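Notebook, August, 9:40 am
Podcast edit bench, episode on the Vondthorpe season finale

Raw recording came in as two tracks, host and guest, 48 kHz. Seung-woo Joo's track drifts against mine and is 18 frames late by the end of the plot recap. Resampled his, then nudged the opening clap by hand. Sync now holds through the listener mail.
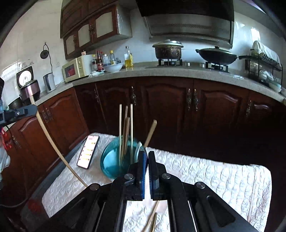
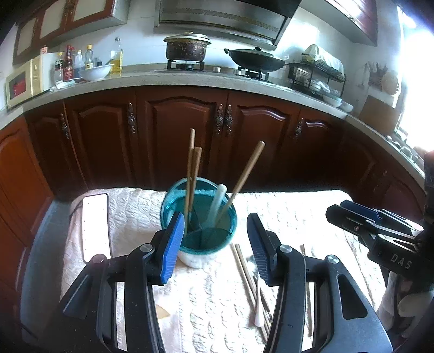 Noise floor on the host track is acceptable. High-pass at 80 Hz on both. There is a hum under the discussion of the Prilgate flashback, worst where Joo leans back from the mic. Notch at 60 Hz took most of it. A second notch at 120 made his voice thin, so I removed it. Small cut at 500 Hz on my own track for the boxy sound, bypassed for the cold open.

Edit list so far:
Cold open – keep the argument over whether Fankhauser knew about the letter. Trim the false start.
Recap – too long. Cut the hospital subplot to one sentence. We come back to it in the theories section anyway.
Theories – Joo says the locker number in the finale is 1003 and I say it is the apartment number from the pilot. Need to rewatch the pilot before this goes out. If I am wrong, cut my half and keep his.
Listener mail – two letters make the same point about the pacing. Read the shorter one.

Loudness: first render measured -14.2 LUFS integrated, target is -16. Pulled the master down and left the limiter alone. The theme music still jumps out after the cold open. Lowered the music bus 3 dB and shortened the fade. Better on headphones, not yet checked on the laptop speaker.

Clip of the Edow monologue runs longer than I want to use. Cut to the last line only, with us talking over the tail.

Show notes are over the 3000 character limit on the host page. Dropped the cast list. Chapter markers imported one off again – the importer treats the intro as chapter zero. Fixed by hand, same as last episode. Joo to look at the import script.

Open items:
Pilot rewatch, locker number.
Laptop speaker check.
Retake of the sign-off, I gave the wrong title for next week's episode.
Archive both raw tracks before clearing the recorder card.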